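**Handout 4: Comparing grippers in simulation**

Bring your notes from the Sindale lab, please, and the score sheet – we'll fill in the second half of it today.

Last time we asked which gripper you'd pick for a box of known size. Easy! Today gets more fun, as the objects stop being polite. A loaf of bread is wide and domed. A pump bottle is tall and has a nozzle sticking out of it. Thin rods lie flat and leave a fingertip almost nothing to get hold of. Two parallel fingers can deal with a surprising amount of this if the approach is right, and I'd like you to find out how much before you reach for anything fancier.

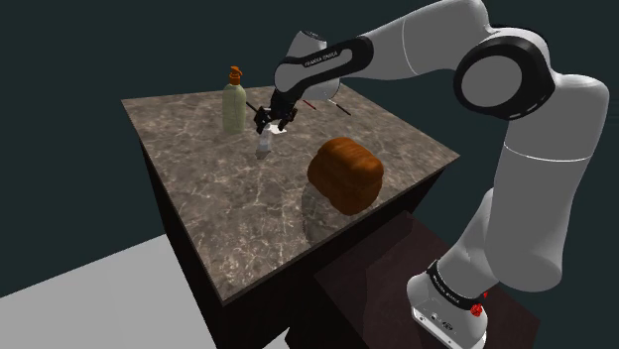 Start with the two-finger hand and run the small objects first. Keep the arm, the table and the starting pose the same when you switch to the Broltoto suction cup, or your numbers won't mean much. Each setup gets 120 tries. Write down:

- whether the object left the table
- whether it was still held after 2 seconds
- what the hand bumped on the way in

That third line is my favorite. Gareth Lightfoot's group had a lovely success rate last July, then looked at the bumps and found their hand had been knocking over the neighbor on its way to nearly every grasp.

Watch the friction setting too. The default is generous, and a slippery object will look much easier than it should. Try a low value and a high one and plot both.

Ward Goossens has a batch script for anyone who wants to go up to 1,000 tries. It's slow on the older machines, so start it before lunch.

**For next time:** read the Willems chapter on contact models, and bring one grasp that failed in a way you can't explain yet.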